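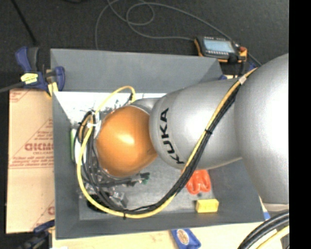 Figure 4.1 A robot arm over a deep grey bin

Chapter 4: The Price of Keeping Things

Last updated: June
By the Kincaid Economics Texts team

Stock is money that has taken up sitting on a shelf. Few firms care to see it that way, and the Nasance Biscuit Company certainly didn't when it ordered 4,000 tins for a Christmas that wanted 2,000. The rest spent the spring in a rented shed at Brudum, growing no more festive and costing 129 pounds a week.

Economists call this a holding cost. It covers rent, insurance, damage and the interest the money might have earned elsewhere. Running out has a cost too - the customer who finds no tins goes to Samolis and buys theirs, possibly for life.

This chapter asks how much a firm should keep, and when it should order more. The sums are easy. Persuading the sales department to believe them is left to Chapter 11.

Contact the publisher | Copyright Kincaid | Back to top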